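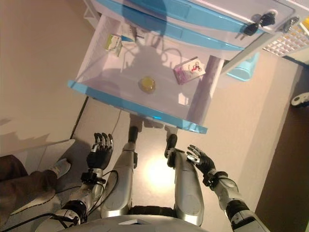

Supply carts sorted at Prarkville health centre

PRARKVILLE, 2023-06-12 – The health centre on Milošević Street has started to put its supply carts in order before the move to the Flunum building, which is planned in two stages. The white and light blue drawer carts will go in the first stage, together with the examination tables.

Nurse Ankica Babić is responsible for the sorting. According to her, the drawers had collected many small things over the years, and the staff were losing time in looking for them.

"In May I searched 20 minutes for one box of plasters," she said. "It was in the drawer with the pens."
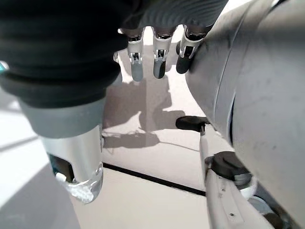

A large grey cylinder and a pale surface in the sunlight at the centre.

Under the new plan, dressings are kept in the upper drawers and the bottom drawer is left for bigger packages. Jars stay on the top during the day and are locked away in the evening. The keys remain with each cart, so that they will not be mixed up in the move. 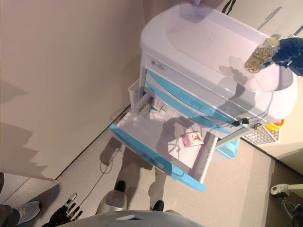

One of the carts with the bottom drawer open, and a jar with a white lid above the top.

Centre manager Noémi Kozma said the new rooms have less storage than the old ones, and expired items must be returned to the pharmacy on Lavness Road before anything is packed.

The centre receives around 100 patients in a week. Appointments will continue at the present address until the second stage is finished. Patients will be informed by letter.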